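Javiera Aravena has spent most of her working life on can seams. At Kondero she audits filling lines, and last June her team sectioned 1,387 lids.

"The double seam is five folds of metal and a bit of compound," she says. "Overlap is the figure I look at first – colour and print come much later."

She rejected 36.

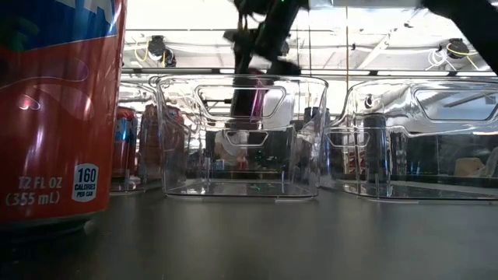

"Most were worn tooling. The rollers drift, the seam loosens, and the gauge picks it up before the customer does." Kondero now checks its rollers every 2 hours.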